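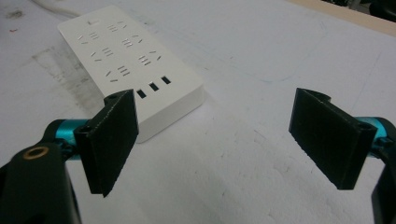
Call for participants: hand-held gripper study, second round

Kitden is looking for people to take part in a paid study on how household plugging and unplugging tasks are taught to robots. No background in robotics is needed. Sessions start in August and run until we have filled 66 places.

What the study is about

In our first round, participants used a hand-held gripper to carry out short tasks at a bench, and a camera on the tool recorded each attempt. We collected 1,806 usable recordings that way and used them to train a robot arm, called Dreltow, to do the same tasks without a person guiding it.

Dreltow did well with tasks where the object could be picked up from nearly any direction. Across those tasks it finished 87 per cent of its trials. It did much worse with power strips, where a plug has to meet a socket at the right angle and the strip can slide if it is pushed from the side. When we went back through the recordings, we found that most of the power strip attempts came from a small group of people who all worked in much the same way. They placed the strip square to the bench, came at it from the same side and moved at a similar speed. The arm learned that one way of working and had little to fall back on when the strip was turned.

The second round is meant to test whether a wider range of people and strip positions fixes this. We will compare two sets of recordings of equal size. In one, the strip is always laid square to the front of the bench. In the other, it is turned to a new angle before each attempt. The same training method will be used for both, and Dreltow will be tested on strip positions that appear in neither set.

What you would do

You would come to our workshop for one session. A staff member shows you the gripper and you get time to practise before any recording begins. After that you will be asked to do a series of short tasks with one hand, including:

Putting a plug into a given outlet on a power strip
Removing a plug without dragging the strip across the bench
Putting a USB cable into a port and taking it out again
Sliding a strip to a marked position

None of the strips is connected to mains power at any point in the session. The tasks are repetitive and some are fiddly. Missed and dropped attempts are kept and labelled, as we also study how people recover from them, so please don't worry about getting things wrong. Most people in the first round found the USB tasks the hardest.

You will be seated or standing, whichever you prefer, and the bench height can be changed. There is a break halfway through, and you can ask for more.

Who can take part

You need to be 18 or older and able to hold and squeeze a tool with at least one hand. We would especially like to hear from left-handed people, people over 60, and people with reduced grip strength or a mild tremor. These groups were under-represented in the first round. If you are unsure whether the gripper would be comfortable for you, you are welcome to come in and try it before you sign up.

You can't take part if you were in the first round, or if you work for Kitden or for Yazdani, the company that builds our grippers.

What we record

The camera on the gripper points at the bench and the fingers of the tool. It does not record sound. Your hands or sleeves may come into view at times. We also record how far the gripper is open and how it moves through space. Before you begin we will ask for your age range, which hand you use and whether you have used a similar tool before. Your name is stored separately from the recordings and is deleted once you have been paid.

The recordings will be released to other research groups as part of the Emirus collection after the study ends. You will be asked to agree to this in writing. If you change your mind after your session, you can have your recordings removed at any time up to the release, and you will still be paid.

Payment and travel

Everyone who attends is paid the same amount, whether or not they complete every task. The current rate and a map are in the information sheet we send when you get in touch. We cover public transport fares and parking at the centre next door. Keep your parking receipt.

The workshop is on the ground floor and has step-free access. Session times begin at 9:30 am, 1 pm and 5:30 pm. We run 8 people through in a full day, so evening places tend to go first.

How to apply

Ask for the information sheet through the contact form on this site and choose "Gripper study, round two" as the subject. Tell us which session times suit you, which hand you would use, and anything we should know about access. Leen Najjar handles bookings and will reply with a time and a consent form to read beforehand.

Questions about the research itself, including how the first round was analysed, can be sent to Azadeh Jafarzadeh through the same form. A short written summary of the results will be sent to all participants who ask for one.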